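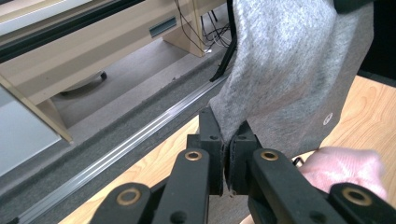
Fig. 4.1 — Prise d'un bord de tissu gris entre les deux doigts d'une pince tenue à la main.

Chapitre 4
La visite d'un atelier de manipulation

Le 23 juillet 2024, les étudiants du cours ont été reçus à Liltstead, dans l'atelier de la société Avram. La visite était conduite par Eimear Nic Giolla. Elle a demandé à chacun de noter d'abord les gestes, et de laisser les questions de programmation pour l'après-midi. Les deux doigts de la pince se font face et leur côté intérieur porte un patin noir.

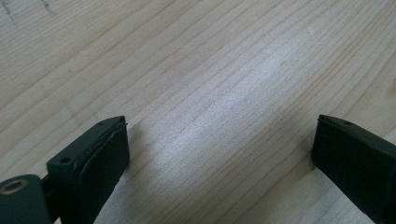
4.1 Ce qu'il faut préparer avant une visite

Une visite se prépare par la lecture. Nous conseillons de relire le chapitre 2 et de rédiger quelques questions précises — une question trop large reçoit une réponse trop large.

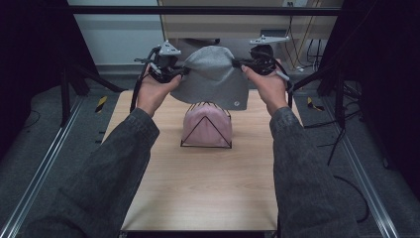 Les objets souples posent au débutant un problème de description : leur forme dépend de la manière dont on les tient. Un bonnet saisi en deux points opposés, par exemple, fait des plis qui vont vers les deux prises, et son bas s'élargit comme une cloche. Colm Fahy propose de dessiner ces plis avant tout calcul. Nous suivrons sa méthode à la section 4.2.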